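Ganonby publishes service schedule for Stiria desktop disassembly cell

LUSTWOOD, 11/07/2023 — Ganonby has released the setup and maintenance schedule for its Stiria cell, a single-arm station that removes parts from used desktop computers. The schedule replaces the commissioning notes supplied with the first units and applies to every cell now in operation.

The document sets a full inspection every 230 operating hours, with a shorter check at the start of each shift. The shift check covers finger alignment, cable routing at the wrist and the seating of the sensor module. An operator can finish it in 11 minutes with the arm held at its service position. Torque values for the wrist bolts are listed in a separate table and must not be carried over from the older notes. 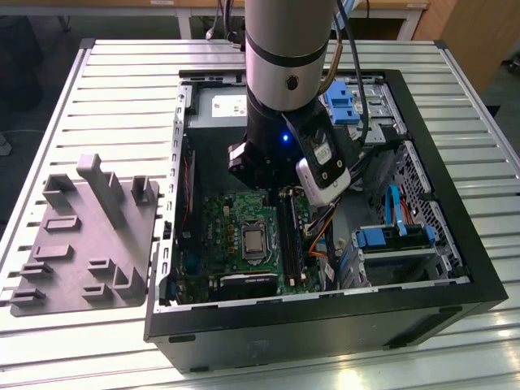 Cable and hose routing accounts for most of the changes. Earlier notes allowed lines to be tied at any point on the upper link, which left too much slack when the wrist rotated over a deep chassis. Under the new schedule, the braided hose is kept close against the silver link and the black cable is given its own curve to the side. Technicians check both with the gripper lowered into an open tower lying on its side, as the clearance to the drive cage and power supply is smallest in that pose. Any line that touches the chassis is rerouted before the cell is released.

The wrist sensor is calibrated after every finger change. The procedure uses 30 reference poses and is run from the cell controller. If the result falls outside tolerance, the clamp is loosened, the module is reseated and the run is repeated — adjusting the offsets by hand is no longer permitted.

Fixture plates are to be brushed clean daily and checked for cracks at the base of the raised blocks. Replacement plates and finger sets are supplied through Rajput under kit number 1597.

The schedule is available to registered Stiria users from the Ganonby service desk in Lustwood. Sites still working from the commissioning notes should change over by the end of November.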